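Path resurfacing: asphalt, concrete or leave it as gravel?

Community board > Parks and trails > Kirnar Creek

wpark
Joined: January
Posts: 82

The shire has put the three options for the last stretch of the Kirnar Creek path on display at the library. It's the 476 metres from the Pekby Street footbridge to the back of the oval, the bit that is still gravel. Option A is asphalt, option B is plain concrete and option C is to regrade the gravel and fix the drains. Submissions close at 5 pm on the last day of the month. I'd like to know what people who use it think before I write mine.

jbitar
Posts: 60

Concrete. I push a double pram along there most mornings and the gravel is a pain after rain. It washes down to the bottom of the dip and you end up shoving through a soft patch with the front wheels sinking. The finished section on the oval side has been down for years and I can't think of one repair.

gumnut_lane

Gravel. Runners' knees thank you for it. Every time a bit of this creek gets paved the bikes speed up, and there are a lot of older people walking there now.

Also concrete is awful in summer. The glare off the existing section in the middle of the day is enough to give you a headache.

jbitar

You can wear a hat. You can't do much about a wheelchair stuck in gravel.

gumnut_lane

I didn't say anything about wheelchairs. Compacted gravel done properly is fine for wheelchairs. The trouble is ours was never done properly, it was tipped off a truck and raked. Option C includes a decent base this time, it's on the second sheet.

mayad

Has anyone asked about the tree roots? We had asphalt at our last place and it was lifting within a couple of winters. Patches on patches. At least with concrete they can take up one panel at a time, and they can grind a raised edge if it's a small one.

On glare, there is a tinted concrete. My brother-in-law lays driveways and says a bit of charcoal oxide in the mix knocks it back a lot. It costs more, but nothing mad over that length.

L_Nimri

Asphalt for me. It's cheaper, it's darker and it's easier on the legs than concrete. I agree it needs more upkeep, but they'd have a crew out here anyway for Jurneo Road.

What I care about more than the surface is sweeping. Leaves and bark pile up on the paved parts and go slimy. I came off my bike near the bend last winter and it was wet leaves that did it, the surface underneath was perfectly good. The sheets don't mention maintenance at all.

wpark

Good point about sweeping, I'll put that in. I rang the works desk and was told the paved sections are on a 6-week round. I asked if that changes in autumn and the woman wasn't sure. She's going to email me.

Tinted concrete isn't one of the options but there is a box for other comments.

jbitar

Six weeks is a joke with that many trees.

gumnut_lane

Gravel doesn't need sweeping.

jbitar

Gravel needs everything else.

zoriana_y

I use a walking frame and would like to say that any of the three is better than what is there now. If it's gravel, please ask them for an edging so it stays put. If it's paved, a seat halfway would be worth more to me than the colour of the surface. There used to be one near the Awad Street gate and it was taken out when they did the drains. It never came back.

mayad

Seconding the seat. I'd forgotten that one.

L_Nimri

Thirding it. And put it on the shady side, the one by the oval is like sitting on a barbecue.

wpark

Thanks all. My draft says concrete, tinted if the budget allows, with a seat near Awad Street and more sweeping in autumn. Gumnut, I know you won't agree — please send your own in, they do count them. Forms are at the library desk or you can email the works desk with "creek path" in the subject line.

gumnut_lane

Already sent. Option C, with edging and the seat.

mayad 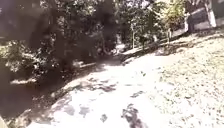
Pale paving in full sun, patchy shade from the trees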